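I've wanted a figurine of our old dog for ages, and last December I finally sent off for one. The workshop is a tiny place in Skirnness called Sirna, and they make everything to order from photos (I sent 96, which was probably too many, but how do you choose?).

They offer two sizes and I dithered for a week before going for the smaller, as our shelves in Flasancombe are on the shallow side. Then came the clay proof by email. The ears were a bit too perky, so I wrote back rather sheepishly, and they changed them without any fuss at all. I do think it's worth speaking up at that stage, before any paint goes on!

The whole thing took about 10 weeks and I loved every bit of the waiting. The little grey patch on the chin is just right, and I may have had a small cry over the wrapping paper.
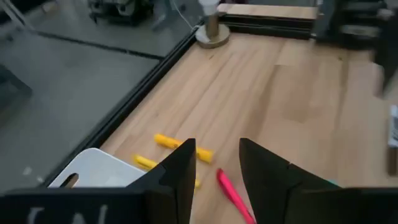

Long strips of pale wood, lovely grain.

Next I'm tempted by a cake topper for my sister's anniversary, if I can get a decent photo out of her.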